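急招:双臂分拣工位 设备采购与预算专员(1人)+ 短期试用操作员(4人)

发布单位:Vosholm 自动化应用部
工作地点:Flinberg 园区二号楼
到岗时间:11月内,越快越好

先说急的。明年的设备预算要报了,双臂工位这一块到现在只有一张很粗的表,报价、备件、安装、培训全混在一行里。原来负责的同事调去 Galtetetti 项目,交接还剩不到一个月。所以这次招人不走常规流程,简历到了就看,合适就约。

两个岗位,分开写。

一、设备采购与预算专员 1人(全职)

要做的事:
- 整理双臂分拣工位的采购清单。机械臂、夹爪、线缆、料盒、台面、工位照明,一样一行,不要再合并了
- 跟供应商要报价,至少比三家。报价单里“含安装”三个字要问清楚含到哪一步
- 做明年的分季度付款计划,财务那边要按季度看
- 备件怎么备,备几套,跟现场工程师一起定。夹爪手指是消耗件,去年没单列,后来补了两次申请,很被动
- 现有工位搬迁和扩建的费用测算,计划扩到16个工位
- 每两周跟 Otis Lyons 过一次进度,一页纸就行,不要做PPT

会接触到的现场大概是下面这个样子。桌面小件分拣,软包装为主,料盒和筐都是市面上能买到的普通塑料件,贵的是臂和夹爪。

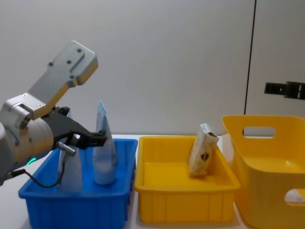
双臂工位,左臂夹爪位于蓝色料盒上方,旁边黄色料盒内为小袋包装

希望你:
- 做过设备类采购,两年以上。自动化、包装、实验室设备都可以,纯办公用品采购不太合适
- 看得懂机械和电气的基本图纸,不要求会画
- 表格熟练。真的熟练,面试会现场改一张表
- 能看英文规格书,能写英文邮件
- 愿意去现场站着看半天。坐在办公室里填出来的预算我们吃过亏

加分,没有也行:
- 自己调过夹爪或者末端工具
- 做过租赁和购买的对比测算。这次有一部分工位在考虑先租,还没定
- 熟悉进口设备报关

二、短期试用操作员 4人(兼职,按小时计)

试用 Asante 工位方案。买之前先用,用完再决定买哪种配置,所以操作员的反馈直接进采购评估表,权重不低。

要做的事:
- 按任务单操作双臂,在料盒之间、料盒和筐之间取放小件
- 每组做完填记录:抓取有没有掉、有没有夹变形、夹爪换没换、停机几分钟
- 物品归位,料盒按颜色摆回原处
- 每天收工前写两三句意见,写得难听没关系,写具体点

物品以软管和小袋包装为主。软的东西比硬盒子难夹,夹紧了瘪,夹松了滑,评估夹爪配置主要就看这一类。

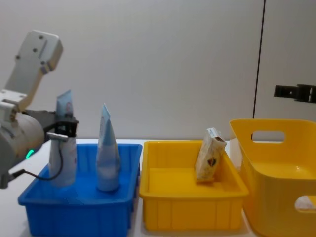
夹爪夹持软管,另一支立于同一蓝色料盒内

希望你:
- 满18周岁,手眼协调正常,能连续站立操作(每50分钟休息一次)
- 不需要机器人经验,到岗第一天上午培训,培训计薪
- 细心,记录不能事后补
- 能做满至少两周。做三天就走的,数据没法用,请慎重报名

时间:每天分早晚两班,早班九点开始,晚班下午两点开始,可以固定一个班。全部试用共23个班次,4个人轮,具体排班到岗后商量。

三、关于预算本身(应聘专员的请看完)

常被问到的几个问题,先答在前面,省得面试时候再讲一遍。

采购总额现在不能公开,签了保密之后给看。
供应商没有内定。有两家关系比较熟,但照样要比价。
租还是买,试用结束后出结论。专员要参与写这份结论,不是只管下单。
料盒、筐、台面这些低值件授权现场直接买,专员只管总额,不用一个一个批。
软件授权费是年付还是一次性付,各家说法不一样,这块目前最乱,来了第一周就要理清处。
验收款比例没谈下来,希望找个谈过的人。

四、待遇

专员:月薪面议,五险一金,带薪年假,试用期三个月。出差不多,主要是去供应商那里看样机,交通住宿全报。
操作员:时薪按班次结算,每周发一次,午餐或晚餐包一顿。晚班结束有园区班车到地铁站。

五、怎么报名

简历发到园区招聘邮箱,标题写“岗位+姓名+可到岗时间”,标题不对的容易漏看。专员岗位请附一份你自己做过的采购或预算表,敏感数字涂掉就行,格式不限。操作员不用简历,写清楚年龄、可排的班、能做多久。

专员面试两轮:第一轮 Otis Lyons,聊经历,现场改表;第二轮 Mervin Thibodeau,在现场聊,会让你看着工位讲讲哪些钱该花哪些可以缓。两轮尽量排在同一天。
操作员只有一次现场见面,二十分钟左右,顺便上手试一下,看你自己适不适应。

穿平底鞋来,长发扎起来,手链戒指先摘掉。园区门口登记报 Vosholm 自动化应用部,访客证在前台领。停车位紧张,建议坐地铁。

招满即止,操作员名额满了会在本页标题后面注明。没收到回复的三天后可以再发一次,邮箱最近比较满,不是不理人。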